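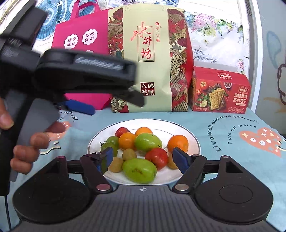
Every few seasons a theater company decides that a well-known play would be better off without its walls, and this spring it was Wernmont's turn. The Magagula Playhouse sent its audience walking through a former bank to watch a new family drama called Jestasard, and the reviews were kind, and the run was extended, and I have been arguing with my friends about it since May. I went twice. The first time I spent most of the dinner scene standing behind a tall man near the kitchen door. The second time I did better, and I still came away thinking that a plate of fruit on a table will hold my attention only if somebody has made me want to know who is going to eat it. Put it two feet from my nose and it is still a plate of fruit.

The term the company uses is "immersive," and I would like to hear it defended by someone who isn't selling tickets. As far as I can tell it means that there are no seats. The actors play in three rooms at once, the audience drifts, and what you see depends on where you happen to be. Petronella Pretorius, who directed, writes in her program note that this "returns the choice to the spectator." I have read that sentence many times now. What choice did I lack before? In a regular theater I can look at whoever I please. I can watch the wife while the husband shouts. I can watch the butler. Good directors know this and arrange the stage so that the wandering eye finds something, and that arranging is a large part of what we pay them for.

When I followed the daughter upstairs in Jestasard, I missed the scene in which her father admits he has sold the house. I learned about it in the lobby from a stranger. She had missed the daughter's scene, so we traded, like kids with baseball cards. People tell me this is the point, that the conversation afterward is part of the work. Maybe so. But I had a conversation in the lobby after Stestix, too, which the same company staged two years ago on a plain platform with a couple of chairs, and that one was about the play. We had all seen the same thing and we disagreed about it. That seems to me a better argument to be having than one about who was standing where.

I should say what was good. Endang Jugah plays the father, and he is an actor I would watch read a lease. He has a way of letting a line go by as if he hadn't noticed saying it, and then his shoulders notice. In the old vault, with people pressed in on every side, he was quieter than I have ever heard him, and for a few minutes I thought I might have to take all of this back. Then somebody's phone lit up, a couple left to find out what was happening down the hall, and he had to raise his voice over the door. He never got it back down again. I don't blame him. I do wonder why anyone would take an actor whose best tool is silence and put him in a building full of footsteps.

The writing suffers the same way. Sang Đặng's script (you can buy it at the box office, and I did) is built with real care. The sale of the house is hinted at in the first scene by a remark about the gutters, and the remark comes back later in the mother's mouth, changed a little, so that you understand she has known all along. On paper it is a lovely bit of carpentry. In performance I'd bet that most of the audience heard one half of it or the other. A playwright who plants something in the first scene is counting on you to be there when it comes up. Take that away and you are left with moments, some of them very fine, and a lot of walking.

The usual answer is that I am being old-fashioned, that people raised on phones and games don't want to sit in the dark and be told things. Reshma Masilela made this case to me at some length over coffee, and she has worked in box offices long enough that I take her seriously. Younger buyers came, she said, and they came back. I believe her about the sales. I am less sure about the reason. Tickets for Jestasard cost less than a seat for Stestix did, the show was short, there was a bar, and you could talk. If you offered all of that with a regular staging, would they stay away? No company I know of has tried it, so we are left with a theory that has been tested only in the form its supporters like.

Her daughter Thandeka, who was at the table and is in her last year of high school, said she liked the show but would have liked to sit down. I offer that for what it's worth.

There is also the matter of who gets left out, and here I stop being merely grumpy. The vault is down a flight of 3 steps and then another, and the upstairs bedroom is upstairs. A woman with a cane at my second visit saw the kitchen scenes, all of them, and nothing else. The ushers were kind to her. They brought her a chair and a printed summary. But she had paid the same as I had, and what she got was a third of a play and a handout. A company that talks this much about handing choice to the spectator ought to have thought about a spectator who can't climb stairs.

I'm told the Magagula wants to do a Chekhov next, in an actual orchard, with the audience moving among the trees. I can see the appeal of the trees. I also know those plays fairly well, and they are full of people in the same room failing to hear each other, which works because we in the audience hear all of them. Scatter us through an orchard and we'll be no better informed than the characters. Somebody will surely write a program note explaining why that is a good thing.

I will probably go. Jugah is rumored to be in it, and I would like to hear him quiet again, if they can find him a spot far enough from the parking lot.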